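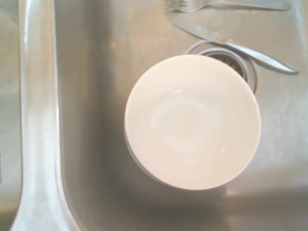
Bowl, knife and fork in the sink, Valbridge kitchen.

Progress report to the Ullia Fund, October 19, 2019

The shared kitchen at Valbridge has been open to residents since June. Vota finished the plumbing on schedule, and the stainless steel sink is in daily use. We served 2,341 meals in the reporting period, most of them at midday.

Dishwashing is done by hand. Residents wash their own bowl and cutlery after eating, and the kitchen lead does the pots. We bought 129 place settings with the equipment grant and chose plain white bowls so that replacements will match. Three bowls have been broken so far and the cost was taken from the supplies line.

The strainer in the drain needs emptying after each meal. This was missed several times in the first weeks and is now on the closing checklist.

Still open: the second drying rack, ordered from Lūse, has not been delivered. Until it comes, clean dishes are dried with towels and put away the same day. Spending on supplies is within budget. We are not asking for any change to the payment schedule.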